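Tekel Household Words

A word list of 394 entries for the stuff that collects in kitchen drawers, with the names people really use for it. Version 2, frozen in June. The license is in LICENSE, where licenses like to live.

What's in it

One row per word: term, town, speaker age band, and a notes column that got out of hand. Terms came from 22 speakers, each interviewed at their own table, usually with snacks. 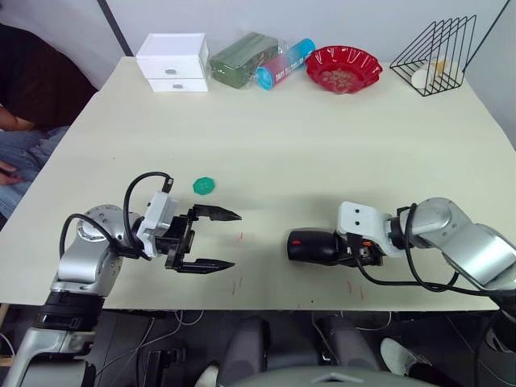

Small objects cause the most trouble. Speakers will agree on "fork" all day and then fall out over anything under an inch wide. Take a green plastic bottle cap lying flat on a table: we logged it as cap, lid, top, and (one household, very firm) "the twister." All four are kept. We don't pick winners, though the notes column sometimes does.

Known problems

Age bands are self-reported and flattering. Rows marked "regional" mean one person said so. The spelling of "doohickey" was settled by vote and the losing side still has commit access.

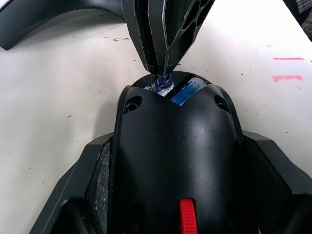
Black plastic device with a blue-wrapped battery.

Maintainer, word list and complaints: Mahtab Yazdani (not pictured).

Please don't use the list to guess where somebody grew up. Kimutai Mugo tried it on the rest of us and placed three people in a town none of them had visited. It works fine for spell checkers, crossword setters and settling arguments at dinner.

Fixes are welcome as pull requests. Add one word per request and tell us who says it. "Everyone" is not a speaker.
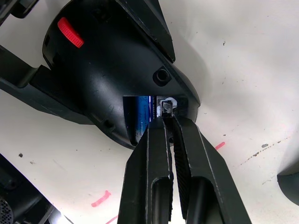

Black plastic housing with a rectangular opening. Entry pending.

Changes since version 1

Merged "thingy" and "thingie". Unmerged them after email. Removed 30 duplicates, all of them Imani Laizer's, all of them "spatula".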